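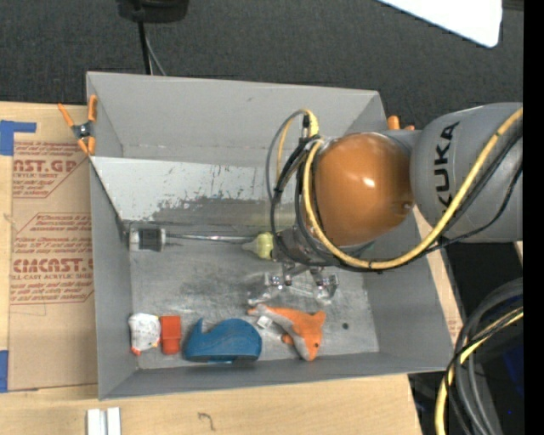
Some things are shiny and some things are dull, and the difference comes down to how their surfaces send light back to your eyes. Light from a lamp or the sun travels in straight lines until it hits something. A smooth surface sends most of those lines off together in the same direction. A rough surface scatters them. The glossy orange cover has a bright spot near its center, and a spot like that is light bouncing straight off a smooth surface. The dark carpet has a fine texture, and texture breaks light up. You can sort almost anything in your home this way, from spoons to socks.

How light bounces

Roll a ball at a flat wall, straight on, and it comes straight back to you. Roll it at a slant and it leaves at the same slant on the other side. Light does this too. Scientists call it reflection.

Now think of rolling the ball at a wall made of lumpy rocks. It might go left, right or up in the air. If you rolled 100 balls at that wall, they would end up all over the yard. Each ball still follows the same rule when it hits its own bit of rock, but the bits of rock face different ways.

Dull surfaces are like the rocky wall. The lumps can be far too small to see. A sheet of writing paper feels smooth to your finger, but under a microscope it is a tangle of tiny fibers, like a pile of hay. Light that hits the tangle comes back in every direction. That is why you can read a page from the left side of the couch or the right side and it looks much the same.

Shiny, glossy, matte

People who make paint have words for how shiny a surface is. Gloss paint is very shiny. Satin is a little shiny. Matte paint (say it like "mat") is dull.

The Björklund paint factory in Brurnero makes all three. Lợi Tôn works in the testing room there. Every new paint is brushed onto a flat card and left to dry for 6 hours. Then a small meter shines a beam of light at the card from one side and measures how much comes off the other side at the matching slant. A gloss card sends a lot of light to the meter. A matte card sends very little, and the rest goes off around the room.

To make matte paint, the factory adds a fine powder. When the paint dries, the grains of powder leave tiny bumps on top. Gloss paint dries flat, so it has no need of the powder.

Matte paint is useful on walls and ceilings. It hides dents, because there is no bright spot to bend and wobble when it crosses one. Gloss paint is often used on doors and window frames, where sticky hands go. Dirt has fewer tiny bumps to hide in, so it wipes off more easily.

Why mirrors show pictures

A mirror is a sheet of glass with a thin layer of metal on the back. The metal is very smooth and sends back nearly all the light that reaches it. The light from your nose, your ears and your hair all bounces off in good order, so your eyes can put your face together again.

A polished floor is less tidy. You might see the shape of a window in it, but not the leaves on the tree outside. Some of the light bounces in good order and some of it scatters.

Still water can work as a mirror. On Lake Plulora, the hills show upside down on calm mornings. When the wind gets up, the water makes ripples, and each ripple faces its own way. The hills break into stripes and then disappear. The water has not changed at all, only the shape of its surface.

Does color matter?

Shiny and dull are different from light and dark. A black piano can be very shiny. A white bath towel is dull. Dark things soak up more of the light that lands on them, and pale things send more of it back – but how neatly it comes back depends on how smooth the surface is.

There is something odd about the bright spot on a shiny object. On a red plastic cup it usually looks white, like the lamp. That light bounced off the very top of the plastic and never picked up any red. The red you see on the rest of the cup comes from light that went a tiny way in, had some of its colors soaked up, and came back out. Metals are different. The bright spot on a gold ring looks gold.

Try it yourself

You need a sheet of kitchen foil, a flashlight and a room you can make dark.

1. Tear off a piece of foil as long as your arm. Keep it as flat as you can.
2. Hold it with the shinier side facing you and look for your face.
3. Turn off the room light. Shine the flashlight at the foil on a slant, and look for the patch of light on the wall or ceiling.
4. Crumple the foil gently into a ball, then open it out again.
5. Shine the flashlight at it once more.

With crumpled foil, the patch of light breaks up into lots of little patches. A class at Uretti School tried to count theirs and got to more than 40 before they gave up.

Do not shine the flashlight into anyone's eyes, and never use the sun in place of a flashlight.

Words to know

Reflection: light bouncing off a surface.
Scatter: to send off in many directions.
Matte: dull, with no shine.
Gloss: a strong shine, or a paint that has one.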